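Ukel Robotics Club: Simulator Handbook for New Members

Section 4. Setting Up the Practice House and Your First Camera Check

By now you should have the simulator installed and your club login working. If you haven't, please go back to Section 3 and don't feel bad about it, as nearly everyone has to do that part twice. This section takes you from the start menu to the point where you can look out of the robot's cameras and move an arm without sending it through the wall. Give yourself around 40 minutes the first time, and have a cup of tea nearby (but not too near the keyboard, please!).

The house we use in the club was put together by Dilek Canpolat over one long August, and it is the same one you will meet in the Gandex Cup qualifying round, so the hours you spend in it now will serve you well later on.

4.1 Loading the house

1. Open the launcher and choose Practice, then House.

2. In the box marked Seed, type 3,000. Everyone in the beginners' group uses the same seed, so that when you ask for help we are all looking at the same rooms.

3. Leave Lighting on Default for now. You will be tempted to play with it, and you are very welcome to, once you have finished the section.

4. Press Load and wait. On the older club laptops this can take a good while and the window may go grey. Let it be.

Note: if the loading bar stops at 33 per cent and stays there, close the launcher completely and start again from step 1. Fiachra Mac Giolla has been chasing this fault since the spring and would be grateful to hear from you if you run into it. Tell him which laptop you were using.

4.2 Checking the cameras

The robot has more than one camera, and you will be swapping between them all the time. The hand view looks out past the gripper from just behind the palm. The body view looks out over the torso and shows you both arms. Press C to move from one to the next.

5. Switch to the hand view. Find the two fingers and make sure they are open, with a clear gap between them. If they are closed, press O.

6. Switch to the body view. Look for both grippers, then work out which part of the house you are facing before you touch any of the controls. 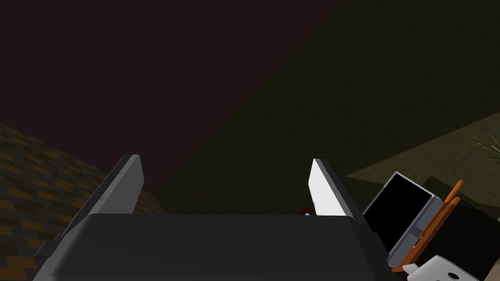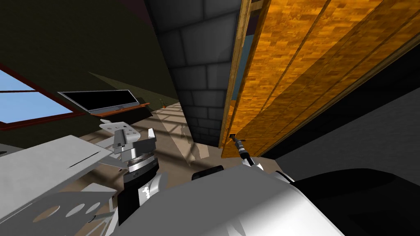

Figure 4.1. Hand view with the fingers open (first picture) and body view with the right gripper close to the lower end of the wooden panel (second picture).

Rooms often look as if they are leaning over, and this worries people rather a lot at first. The robot is perfectly upright as far as the simulator is concerned, and you will get used to the slant within a session or two. If it makes you feel queasy, take a break and try a smaller window.

7. Still in the body view, press L to take hold of the left arm and nudge it forward with the arrow keys. Use short taps.

8. Press R and do the same with the right arm.

Caution: do not hold an arrow key down when a gripper is close to a wall, a door or a piece of furniture. The arm keeps pushing, the joint readings climb, and past 300 on the effort meter the run is stopped and marked as a fault. You can't break anything, but you will lose whatever you had not saved.

4.3 If you get stuck against something

9. Take your fingers off the keys. Pressing harder has never helped anybody.

10. Tap the back arrow two or three times and look again in the body view.

11. If the arm still won't come free, press Home. Both arms go back to their resting pose and the robot stays where it was.

Note: Home does not reset the house. Anything you have knocked over will still be on the floor when you go back to it.

4.4 Saving your run

12. Choose File, then Save Run, and put your own first name at the start of the file name. We once had a whole folder of runs called "test", and poor Dilek had to open every last one of them.

13. Copy the file to the shared folder named Amier before you log out. Files left on the laptops are cleared at the end of the evening.

Once you have a saved run in the folder you are ready for Section 5, where you will open your first door. Read the part about handles before you begin.

Handbook text last revised December 28, 2023.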